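Projektbericht Teil 3: Beschaffung und Budget
Gruppe Pesuvville — Triin Kuusk, Aigars Lukoševičius
Stand: 30. August 2024

Kurz zum Stand der Planung, Rest kommt in den Endbericht. Budget vom Institut: 908 Euro, Arm ist vorhanden und zählt nicht rein. Zu kaufen sind also Greiferfinger, Kamera fürs Handgelenk, Kabel, Stoff.

Finger: Angebot von Gernley und von Skulow eingeholt. Gernley billiger, aber Lieferzeit 4 Wochen. Skulow liefert ab Lager, dafür Mindestbestellung 2 Paar. Haben uns für Skulow entschieden, das zweite Paar ist dann gleich Ersatz. Aigars wollte erst selber drucken — verworfen, weil der Drucker im Labor bis Ende August belegt ist.

Kamera: Modell von Jõgi, klein genug fürs Handgelenk. Halterung nicht dabei, muss extra bestellt werden (im ersten Entwurf vergessen!). Kabel lieber gleich länger nehmen, das kurze spannt wenn der Arm sich dreht.

Reserve: 100 Euro, bleibt unangetastet bis die Stoffversuche durch sind. Triin führt die Tabelle, Belege bitte sofort abgeben und nicht sameln.

Zu den Stoffversuchen. Helles Tuch auf Holz, Finger geschlossen, Anfahrt von oben. Schatten auf dem Stoff sind ein Thema, deshalb steht eine zweite Lampe auf der Wunschliste.

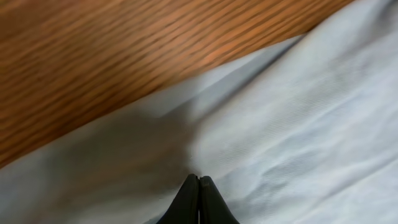 Lampe ist im Budget noch nicht drin. Entweder aus der Reserve oder wir leihen eine beim Nachbarlehrstuhl, Anfrage läuft. Weichere Fingerkuppen wären auch gut, Preis haben wir noch keinen. Ersatztücher kosten fast nichts, trozdem mit aufnehmen.

Offen: Versandkosten Skulow, Rechnungsadresse, Unterschrift vom Betreuer. Bestellung geht raus sobald die da ist.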